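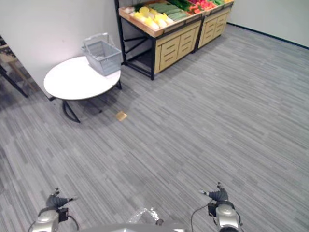

Striped carpet and a round white table.

25 September 2019

The question of how long a floor covering should be expected to last is one to which I have given considerable attention in recent months. It arose when the residents' association at Ulden Court asked me to prepare a short statement on replacing the carpet in its shared hallways. The statement was delivered in July. Several readers have since asked for the reasoning behind it, and it is set out in what follows.

The hallways were last carpeted under a contract with Donness, a regional supplier. The covering was a cut pile in a single shade of beige. Within four years the strip between the main entrance and the elevator had flattened to the point where no cleaning would lift it. The edges, which receive almost no traffic, remain in good order to this day.

It was my view, and remains so, that the choice of a plain, pale color was the principal error. A solid shade records every mark. A striped or flecked pattern in mixed tones conceals ordinary soil between cleanings, and carpet tile permits a worn section to be lifted and replaced without disturbing the remainder. Mr. Clive Hartley, who reviewed the draft, objected that replacement tiles seldom match those already laid. His objection is a fair one. Tiles held in storage do not fade at the same rate as tiles on the floor — a difference most visible near windows.

The association obtained two quotations. Clekel proposed a loop pile tile covering 230 square yards, with six boxes of spares to be kept on site. The second firm, Ivanov, offered a broadloom product at a lower price but would not include removal of the old adhesive. On inspection, the adhesive proved to be the larger part of the work.

I recommended the tile. I further recommended that the spare boxes be rotated into use at the far end of the second-floor hallway, so that some stock ages with the rest. This second point was not adopted.

A separate matter concerns entrance matting, on which Howard Mapplebeck has written to me at length. His position is that a longer mat would have preserved the old carpet for several more years. I am inclined to agree and intend to address his letter in a later entry.

458 shares
6 comments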